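Sorting and Assembly Board: Project Report

Siv Nordin and Kanako Minami
Product Design Workshop, Closdale College
Supervisor: Jurgita Kazlauskienė

1. Purpose

Our task was to design a tabletop board for practicing small assembly work. The person using it picks up loose parts and puts each one where it belongs. The brief asked for a board that fits on an ordinary desk, can be stored upright on a shelf, and can be repaired with parts printed in the school workshop. We had a budget of 700 kronor and 7 weeks, ending in February.

2. Earlier version

The first board was gray all over. Ott Lepik from the year above tried it and had trouble finding the outlines under the workshop lights. The pegs were gray too, and two of them rolled off the desk during the same session. We kept the layout and changed almost everything else.

3. Materials and layout

The second board is a bright white rectangle. Raised white plates are fixed to it, and printed outlines mark other positions. The loose parts are blue so that they stand out against the white. One is a stepped cone with a wide base, a narrower cylinder above it and a small peg on top. There are also small blue pegs, which can stand upright on the board.

For testing we covered a dark table with a black mat that has a diamond texture and hung black fabric behind it. The mat was borrowed from the Windus storeroom and had to be back by four in the afternoon, so the test sessions were short.

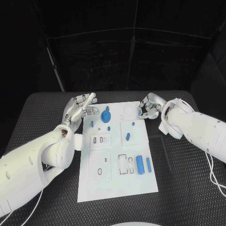 The pegs took the most work. Our first prints came out too wide at the bottom and had to be sanded by hand. We reprinted them with a slightly smaller base and left the height alone. The cone printed well the first time, apart from a rough seam on one side.

Small silver screws are harder to keep track of than the blue parts. A shallow tray along one short side would help, and we have drawn one but not made it.

4. Problems

Two plates came loose when the board was carried by its edge. We glued them again with Bradus contact glue and left them overnight under a stack of books. Ilze Rätsep suggested screwing them on from the back, which would also make them easier to replace. We ran out of time for this.

5. Further work

The next group should make the tray, change how the plates are attached, and try a matte surface. The drawings are in the workshop folder under Avotiņš, the name we gave the second version.

Related reports
Folding Drying Rack for a Small Kitchen
Shelf Brackets from Scrap Plywood
A Desk Lamp with Replaceable Parts

This site uses cookies to remember your settings. Accept | Read more

Contact | © Closdale College Product Design Workshop | Back to top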